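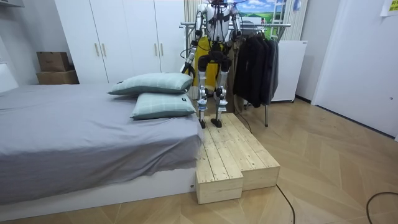 I'm looking for people who sleep in small bedrooms and are fed up with the bit of floor at the end of the bed. You know the bit — too narrow for a chair, too wide to ignore, and the place where yesterday's jeans go to live. My answer so far is a raised step made from pale pine planks, knots and all, with two box-shaped ends, one lower than the other, so the front comes out staggered beside the mattress. I kept the bedding simple (gray sheet, two pale teal pillows with a faint white grid) and the wardrobe white, and I like the way bare wood looks next to all that. Now I'd love to know how it would work in rooms that aren't mine!

The project is called Tuden and I run it out of my workshop on Inthanon Street. I need 11 households to live with a step for three weeks in July and tell me what they think of it. Do you sit on it to put your socks on? Does the dog claim it? Do you stub your toe on the corner every single night? I want to hear all of it, grumbles very much included.

You'd be a good fit if:

You're 20 or older and live in Sondow or close by.
You have at least 78 inches of clear wall-to-wall width at one end of your bed.
You're okay with screws and bare, unfinished wood in the bedroom. Please don't paint it, at least until the trial is over.
You can fill in a short diary twice a week. A few lines is plenty, and spelling doesn't count.

If you have a toddler who climbs everything, drop me a line before you apply and we'll talk it over. Same goes if you're up a lot of stairs with no elevator, as the planks are long and I'm the one carrying them.

I'll bring the step, put it together and take it away again. Everyone who finishes gets a gift card for Grerurus, the hardware store by the bus station, and first pick of the steps afterward if you'd like to keep one.

To apply, send me a photo of your bedroom as it looks on a normal day (no tidying up for my sake), the width of the space, and a sentence or two on what drives you crazy about it. Use the form on the Tuden page by 19th February. I read everything myself, so give me a week or so to write back.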